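Kids' Corner > How Stuff Works > Inside a Computer

What's Hiding Inside a Desktop Computer?

When I was nine, I thought a computer was a magic box. You pushed a button, it hummed, and a game showed up on the screen. I used to put my ear on the side and try to guess what was in there. My best guess was a very small fan and a very big battery. I got the fan part right!

Now I get to open computers up all the time, and I still love that first peek. So come and have a look with me. Get a grown-up before you ever try this at home, and make sure the computer is unplugged from the wall.

First you need a good place to work. I like a metal bench with long slots in it, because you can bolt things down wherever you want them. I also like a tray with special spots for small parts. Computer parts are easy to lose. I once spent a whole afternoon looking for one tiny screw, and it was stuck to my sock.
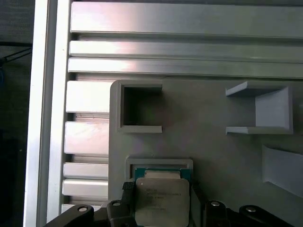

A holder only has to do one job, and that's to keep a part from sliding around. You can make your own at home with an egg carton. Put one kind of thing in each cup — screws in one, buttons in another — and write on the lid what goes where. My first one said "LITTLE SCREWS" and "LITTLER SCREWS" and I was very proud of it.

Okay, let's open the computer. The big box is called the case, or sometimes the tower, since it usually stands up tall. When you want to work on it, you lay it on its side and take off the side panel. Then it's like looking down into a tiny city from an airplane.

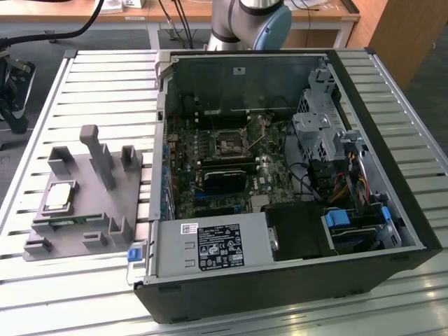
The biggest flat thing in the city is the motherboard. Lots of them are green, but you can find black ones and blue ones too. I think of the motherboard as all the streets. If you look really close at one, you'll see thin lines running all over it. Those are called traces, and they're made of copper. Electricity zips along them to get from one part to another, just like cars on a road.

Every city needs somebody in charge, and in a computer that's the CPU. Those letters stand for central processing unit, but you can just say "see pee you" like everybody else does. It's a flat little square, small enough to sit in your hand, and it does the math and follows the instructions. It sits in a special seat called a socket. A lot of sockets have a little metal lever on the side. Lift the lever, and the CPU can come out. Push it down, and the CPU is held tight. (Don't touch the inside of a socket, by the way! It can have super thin pins or contacts in there, and they bend if you look at them funny.)

All that thinking makes heat. A busy CPU can get hotter than bath water, so it wears a chunk of metal called a heatsink. Heatsinks often have thin fins, and the heat spreads out into the fins and floats off into the air. Fans help push the warm air out of the case. That's the hum I used to listen to!

Then there's the power supply. It's a metal box, and I call it the kitchen, since it makes meals for everybody. The electricity in your wall is much too strong for computer parts, so the power supply changes it into smaller helpings. Then it sends them out through colored wires. On lots of computers a yellow wire carries 12 volts, a red one carries 5 volts, and the black ones are the way back. The power supply is also the one part you should never, ever open, even when it's unplugged. It can hold on to electricity for a while. I don't open them either.

Last stop is the drive bay. Drives are where your drawings and games and homework get saved, so they're still there after you turn the computer off. The metal cage holds them steady. On some computers the parts you're allowed to pull or push are a bright color, like blue or green, so you can find them fast. I wish my school backpack had worked that way.

If you want to try something today, draw your own computer city. Put in the streets, the boss, the kitchen and a place to keep things safe. Mine has a swimming pool next to the heatsink.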